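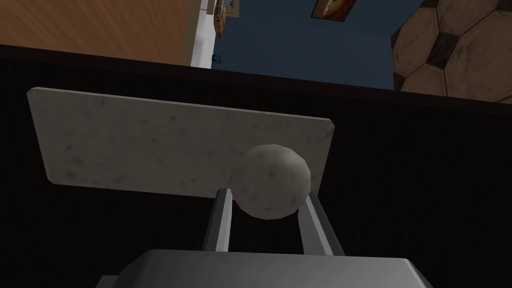
Shower curtains – start with the hem, everyone skips the hem. Magnets or weights, hold up both samples, let people feel the difference. Then patterns. Speckled stone look is the big one for spring, pale gray-white with faint darker blotches. Hides water spots way better than plain white. Pass the Flovard swatch around HERE, not at the end like last time.

Prices. Janel liner 7 dollars, the Utano fabric one 30. Say why – stitched eyelets, double hem, goes in the machine. Dont read the whole price list.

Malsha's bit, 2 min. Returns. 443 curtains came back last year, most of them wrong length. People measure the tub and forget the rod!! Ask for hands: who measured before buying? wait for the laugh, move on

Length rule: rod to floor, take off a hand's width. Repeat it.

Kids' prints – frogs, whales, the map one. Keep short, Kinga covers kids in May.

Mildew question will come up, it always does. Spread the curtain out after a shower, dont bunch it. Wash cold, hang it back up damp. No bleach on the printed ones. If they push on coatings send them to Joon-young, he has teh supplier sheet.

Bath mats if theres time. Probably isn't. Matching sets sell, matching sets also get returned – skip unless asked.

Thank Etenesh for the samples. Order forms by the door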